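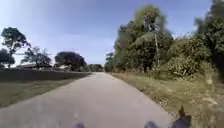 The lane, looking towards the trees at the far end.

Ticket 1756
Product: Clato reading planner, shared group calendar
Opened by: Kavitha Suvarna
Assigned to: Segundo Villca
Status: open, downgraded to low (I object to this, see below)

Kavitha Suvarna, December 1, 2021
Our study group follows the weekly Torah portion using the Clato planner. Since the last update the planner has been giving us the wrong reading. It's a whole portion ahead of what our synagogue reads. Half the group prepared one section and the other half, who use printed books, prepared another. I've restarted the app, signed out and in, and reinstalled it on my phone and on the laptop. Same result on both.

Segundo Villca, support
Thanks for getting in touch. Please check that your device's time zone is set correctly, as this can move readings by a day.

Kavitha Suvarna
A day, yes. This is a week. The time zone is right and always was. I checked it anyway. No change.

Segundo Villca, support
Could you clear the stored data under Settings, then Storage, and tell us what the Calendar Source line says?

Kavitha Suvarna
Cleared. All my notes on Genesis went with it, which the button doesn't mention. Calendar Source says "Irarell, automatic". I have no idea what it said before the update and I doubt anyone else in the group looked either.

Rukhsana Pirzada, second line
Joining this one. Irarell is the calendar feed we moved to in the last release. It works out portions from the Hebrew date and has a separate switch for Israel and elsewhere. The two can fall out of step when a festival's extra day lands on a Sabbath. My guess is that your group has been put on the Israel setting.

Kavitha Suvarna
I'd be surprised. We've been told more than once by our rabbi that the two come apart after Passover or Shavuot and are back together by the summer. We're in the winter, reading Genesis. Everybody should be on the same portion now, wherever they live. I did flip the switch to be fair to you. Nothing moved.

Rukhsana Pirzada, second line
Agreed, that rules it out. Notes restored from backup, please confirm.

Kavitha Suvarna
Notes are back, except that they're attached to the wrong portions, one along. So my comments on Jacob's ladder are sitting under his meeting with Esau.

Rukhsana Pirzada, second line
That helps. It suggests the list of portions is being numbered from 0 in one place and from 1 in another. Passed to Belmiro Louro.

Belmiro Louro, development
Tested with a new group, 24 members, same settings. Correct portion shown. Can't reproduce. Suggest closing.

Kavitha Suvarna
A new group wasn't made before the update. Ours was. Please try an old one before telling me it's fine.

Belmiro Louro, development
Tried 2 old groups. Both wrong by one. Will look at the import step. Workaround: Group, Edit, Start Portion, go back by one, Save. A fix is planned for February.

Kavitha Suvarna
The workaround gives the right portion for the group. It doesn't move the notes. I'll also believe February when I see it, given that the last message wanted to close this. Why is it marked low?

Segundo Villca, support
Tickets with a working workaround are set to low automatically.

Kavitha Suvarna
It half works. Please put that on the ticket.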